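Packing a Kitchen Box for Car Camping

A kitchen box is one container that holds everything needed to cook and eat at a campsite, apart from the food and the water. It stays packed between trips. The method below assumes a site you can drive to, a two-burner stove, and a group of four to six people. It does not suit backpacking, where weight decides everything.

Choosing the box

Use a rigid box with straight sides, a flat lid, and handles molded into the short ends. Tapered boxes stack well when empty but waste space at the bottom when full. Clear or translucent walls help. Latches should close with one hand and should not stick out past the lid, or they will snap off against the wheel well.

Measure the trunk opening before buying. The opening is often narrower than the floor behind it. Measure diagonally as well if the box has to be turned to get in. My box is a Grusteo with a gasket lid, and it went in with little clearance on either side.

Set a weight limit. Mine is 151 ounces for the contents without the stove, checked on a kitchen scale in batches. A heavier box can still be lifted, but one person will not carry it far over uneven ground, and the parking at Pornham is well below the tent pads.

Sorting before packing

Put everything out on one table. Do not pack from the cupboard. Items that come out of a cupboard in ones and twos go in on the wrong layer, and the box then has to be emptied to fix it.

Sort by when the item is used, in this order:

1. First hour: lighter, kettle, mugs, coffee, trash bags.
2. Cooking: pots, pan, knife in a sheath, cutting board, long spoon, oil.
3. Eating: bowls, cups, plates, cutlery roll.
4. Cleanup: wash basin, soap, scrubber, towels, drying line.
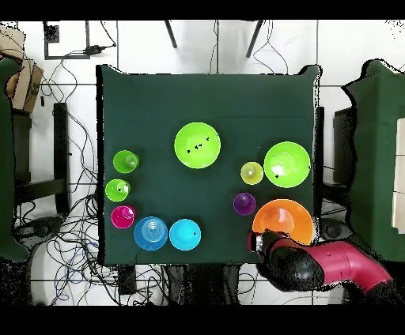

Remove anything that appears in two groups. A pot lid can serve as a plate for bread. A wash basin can carry vegetables to the tap. Set aside any item that was not used on the last two trips, with the exception of the first-aid kit and the spare lighter.

Tableware

Plastic is the practical choice for a group with children. It is light, it does not chip, and it can be dropped on gravel. Enamel holds heat better but burns fingers and rusts where the coating cracks. Check the base of each plastic item for the maker's temperature limit before using it for boiling liquids. If no limit is given, use it for cold food and drinks only.

Colors are useful for more than looks. Assign one to each person on arrival and keep the assignment for the whole trip. This cuts the washing, and people are more careful with a cup that is theirs.

Nesting

Nest by rim diameter, widest at the bottom. A bowl with a wider rim than the one under it will still sit, but the stack becomes top-heavy and shifts on bends in the road. Bowls first, then cups inside the top bowl. If two items fit too tightly, put a folded paper napkin between them. Plastic items that are nested wet form a seal and can be hard to separate in cold weather.

Run a strap or a wide rubber band over the whole stack, rim to base. Store it upright in a corner of the box, where two walls support it.

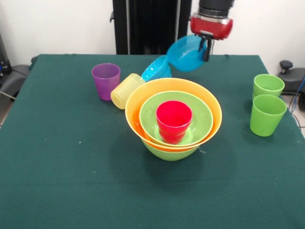
Fatima Msimang wrote in to disagree with the upright rule. She lays her stack on its side along the long wall and fills the gap with dish towels. "Upright, mine rattled all the way up the access road. On its side, with towels, it was quiet, and I could pull a bowl out without moving the kettle." Her box is shallower than mine, and in a shallow box I would do the same.

Layering the box

Pack in reverse order of use. Cleanup goes to the bottom, with the wash basin flat on the floor of the box as a tray. If something leaks, it leaks into the basin. Cooking gear comes next, heavy items against the side that will face the rear seats. Eating gear goes beside it in the corner described earlier. The first-hour group goes on top in a cloth bag of its own, so that coffee can be made before anything else is unpacked.

Keep fuel out of the box. Canisters travel upright in a separate crate, away from direct sun.

Liquids need two barriers. Oil and soap each go into a screw-top bottle, then into a zip bag. I decant dish soap into a small Flonedine bottle and fill it only three-quarters full.

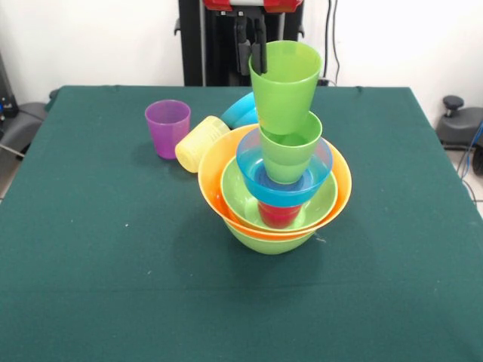
A note on altitude. The pads at Pornham are at 1698 feet, which has little effect on cooking times, but sealed bags packed at sea level will swell slightly. Press the air out before closing them. At much higher sites, allow longer for rice and dried beans and bring extra fuel.

Test pack

Close the lid and lift the box by both handles. Tip it gently toward each side and listen. A rattle means a gap. Fill gaps with towels, hats, or a bag of rice - anything that was going anyway. Do not use newspaper, which turns to pulp at the first spill.

The lid should close without pressure. If it has to be pushed down, take one item out. Pushing distorts the gasket and it will stop sealing.

Tape a list inside the lid. Write it by layer, bottom to top, so that whoever repacks at the site can follow it without asking.

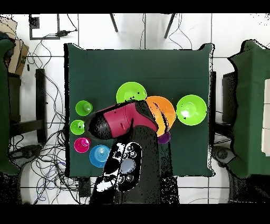 After the trip

Empty the box completely at home, even if it looks clean. Wash all the tableware again in hot water, and leave it un-nested overnight. Wipe the gasket with a damp cloth and let it dry with the lid off. Check the lighter, refill the soap and oil, and replace the trash bags.

Repack within a few days. In October, when the season ends here, I also take out the coffee and anything else that goes stale, and store the box with the lid resting on top, unlatched.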